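Re: [storage-list] Hanging brackets, white plastic, which ones to keep
Date: 2022-07-18

Hello all,

I went through my box of hanging parts over the weekend, after the thread in June, and I have a better idea now of what I would buy again and what I wouldn't.

The type I have been using most is the white plastic bracket with a rectangular slot near the lower part and a rounded, dark gray tip hanging under it. I put them side by side in a row on the lower edge of the dark ribbed piece. They don't need to be level with each other. Mine slope up a little to one side and I have left them that way.

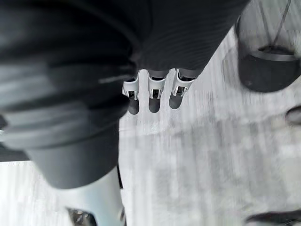 Aurélien Mallet wrote to me off list that he stopped using plastic for anything heavy and went over to metal from Honkanen, and that he would do the same again even at the higher price. He keeps plastic only for light things such as cords, dust cloths and empty bags. He also said to check the slot before buying, as the older Grindberg parts have a narrower one and will not take the same insert.

I agree with him on the slot. I had a pack of 12 from Grindberg and could use only three of them. The rest are in a jar. If anyone has the older inserts and wants the brackets, write to me and I will mail them.

On weight, I don't have a proper test to report. I hung a bag of clothespins from one bracket for two weeks and the plastic did not bend. A full bag of tools was too much and I took it down the same evening.

For cleaning, warm water and dish soap is enough. Brush out the slots with an old toothbrush. Let them dry before putting them back, or the dust sticks to them again.

I have updated my parts list and it is now at 372 lines, with the Tercombe parts moved to their own section. I can send it to anyone who asks. It is a plain text file. Corrections are welcome, mainly on the part numbers, as several of mine were copied from labels that had faded.

Still looking for end caps in dark gray. Black is easy to find and I don't want black.

Regards,
R.

On the storage list in June, P. from Collton wrote:
> Does anyone know if the white hanging brackets are all one size?
> I have roughly 39 of them in a drawer from two different stores
> and they look the same to me, but some of them slide off when I
> open the closet door.
>
> I would like to use up what I have before I buy more. I also want
> to know if it is worth sorting them, or if I should just try them
> one at a time and put the bad ones aside.
>
> Please reply to the list and not to me, my mailbox is nearly full.
>
> P.

_______________________________________________
storage-list mailing list
To leave the list, send a blank message with the subject "leave"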